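Pledetti Adds Raised-Panel Doors in White to Its Solindale Built-In Cabinet Line

Press release – February

Pledetti has extended the Solindale line of built-in storage with a raised-panel door in white. The door is offered for new cabinets and as a replacement front for Solindale carcasses already installed. Orders open Monday through the regular dealer network.

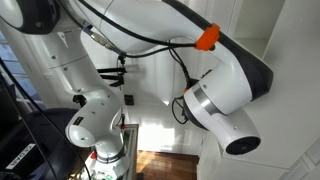
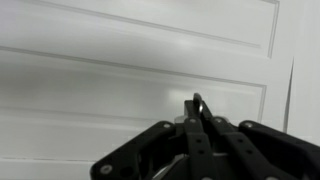 Door construction

The Solindale door is available in 48 sizes. Each door has an upper and a lower panel, with the lower panel the larger of the two. Molding lines keep the same profile across all sizes, so doors of different heights can be mounted side by side on one wall. The tallest standard door measures 153 cm. Special heights are made to order and carry a longer lead time.

The white finish is a satin coat supplied by Lurnora. It is applied to the front, back and all four edges before the hardware is fitted. Touch-up paint from the same batch is packed with orders of seven doors or more and can be bought separately for smaller orders. The coating can be cleaned with a damp cloth and mild soap. Abrasive pads and solvent cleaners should not be used, particularly in the molding grooves, where the coat is thinnest.

Hinges and adjustment

Doors are hung on concealed Furukawa hinges with height, side and depth adjustment. Depth adjustment is the setting that most often needs attention after installation, as a door that stands slightly proud of its neighbor shows a shadow line along the edge. Installers should set the depth first, then the side gap, and check both again once the cabinet has been loaded.

Walls that are already paneled need a filler strip between the paneling and the cabinet side. The strip is included in the mounting kit and is trimmed on site. Where an outlet sits close to the cabinet, its position should be marked on the order drawing so that the side clearance can be confirmed before production.

Availability

Solindale white doors will be stocked by 93 dealers. Replacement fronts are sold singly, with hinges and screws but without handles. Existing Solindale drilling patterns are unchanged – older carcasses need no new holes.

Size tables, mounting instructions and finish samples can be requested from any Pledetti dealer or from the Pledetti trade desk.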